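The Budget Line Everyone Forgets

Dede Lamptey had a quote from Tefera in hand by June and thought the hard part was over. She plans equipment for Candberg, a company that fits out small apartments, and she wanted one arm that could open and close kitchen drawers on demand.

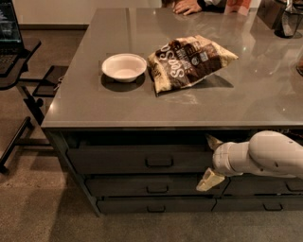

The arm was the easy part to price. Gripper fingers wear out, and Stuver sells a spare set for $3,526. Lamptey put 2 sets in the first year's budget and left room for a third.

Floor space came next. The Orndale office had one kitchen island to offer, and people still wanted to eat lunch at it.

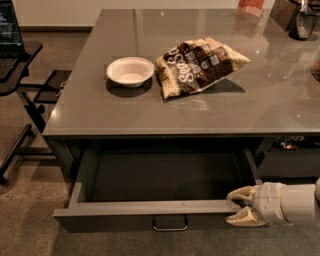 How much should a buyer hold back for repairs?
Lamptey sets aside 20 percent of the purchase price, and she keeps it out of the training budget.

Delivery took seven weeks – longer than the quote said.
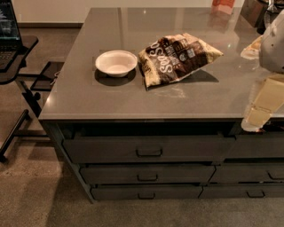

She now asks for the service contract before the price of the arm, and she wants the hourly rate for visits in writing.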